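# An afternoon at the Skeven open day

I almost missed it. The tram to Urwood was late, then I went out at the wrong stop and had to walk back along the main road with my umbrella turning inside out. When I arrived at the Skeven building it was ten past two and the first group had already gone in. The woman at the desk was kind and put me in the second one. She gave me a sticker with my name, spelled correctly, what does not happen to me very often.

Some of you know that I work in the stock room of a pharmacy supplier. My days are boxes, shelves, labels and more boxes. So when I read in July that Skeven would open its doors and show robots for picking small goods, I asked my boss for the afternoon free. He said yes, if I would write down what I saw. This post is a little bit that report, but with more complaining about the weather.

We were 20 people in the group. First they took us to a meeting room for a talk, which was too long for me. I learned that the company began with conveyor belts for bakeries, and that they moved into the present building 6 years ago. There was also a slide with the number 442, in very large letters, and I am sorry to say I didn't catch what it was counting. Maybe customers, maybe patents. I wrote it in my notebook anyway.

After the talk we could walk around the demonstration hall. The robot I wanted to see was the one with a hand like ours, with fingers. In my job the difficult items are the small light packages that fall over when you only look at them, and I wanted to know how such a hand would behave near them.

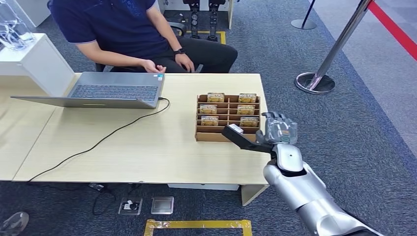

*The silver hand beside the cardboard organizer, with the small packages standing in their slots.*

I stayed at this table for a good while. Behind me people were changing all the time, but I kept my place (my elbows are trained from the market on weekends). The staff explained that the task is called Votley, after the street where their first workshop was. I liked that. At my work we call everything by a code with nine characters.

What surprised me most was the speed. I had in my head the videos where everything goes fast, with music. In the hall it was slow, and there were long pauses. A man next to me was disappointed and said his grandson could do it faster. It's true, but his grandson would not want to do it until midnight. I found the slow movement quite pleasant to follow, and it let me look properly at the joints of the fingers.

I asked how many times they practise a task like this one. The answer was roughly 3,000 tries before they are happy to show it to visitors, and still they keep a person close by. I asked also what happens with crushed packaging, because our customers send back a box for one bent corner. For this I didn't get a clear answer. They said it depends on the material, and they wrote down my question, so perhaps somebody will think about it.

The second demonstration was a mobile cart named Meng, which should follow a worker through an aisle. On that afternoon it was being repaired, so we only saw a film about it. A pity, for me the cart would be more useful than the hand. I walk very much in a shift, and my knees would like to send Meng a letter.

At the end there was coffee and a very dry lemon cake. I spoke with two students who wanted to know if I'm afraid for my job. I said that I'm more afraid of the top shelf. We have a ladder there that is older than me, and a robot that would climb it is welcome to start tomorrow.

If you want to go, they plan another open day in spring, and it's free, but you must register on their site. Take the tram to the last stop in Urwood, not the one before it. Wear warm clothes too, the hall is cold and you will stand for a long time.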